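# Clondale Fiction Reviews

Feb 27, 2018
By Nisreen Fakhoury

Print | E-mail

A set of 348 short reviews of crime and mystery novels, written by members of the Clondale reading group and typed up from the newsletter. Each review is one plain text file.

## Contents

- `reviews/` holds the review texts, 35 of them on debut novels
- `index.csv` lists title, author, reviewer initials and issue number
- `spoilers.csv` lists the files that give away an ending

No review is longer than 2,000 words. Spelling is left as printed, apart from names of authors, which Rattana Sriwong checked against the title pages.

## Known problems

Issue 24 is missing its last page, so the review of *The Pleltberg Ferry* stops before the verdict. Reviewers did not use a star rating until August of the second year. The `rating` column is blank before that, and a blank should not be read as zero.

Two novels were reviewed twice by different members. Both versions are kept.
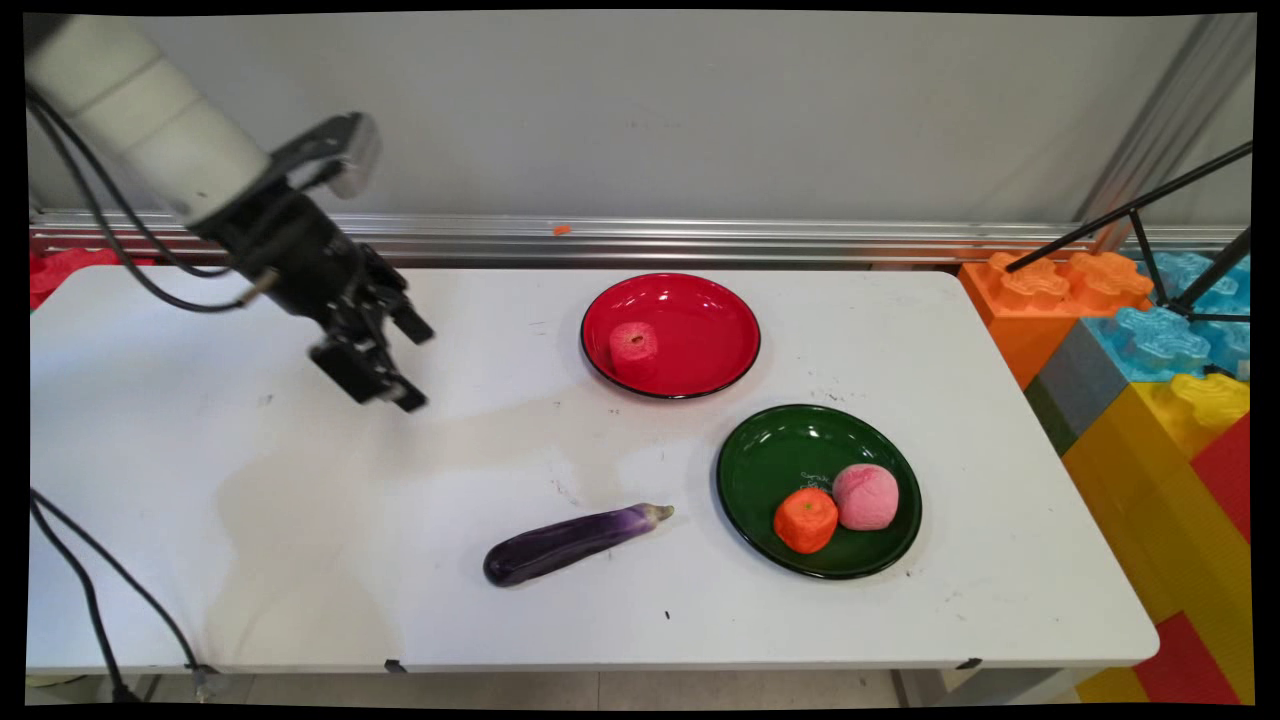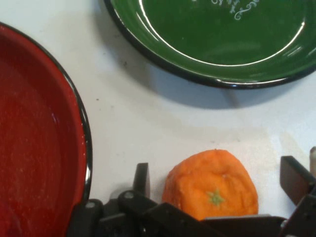

Red and green dishes with dark rims.

## Use

The texts may be copied for study and teaching. Please name the reading group and keep the reviewer initials with each file. Quotations from the novels belong to their publishers and are not covered.

Send corrections with the file name and line number.

Contact | Copyright Clondale Reading Group | Back to top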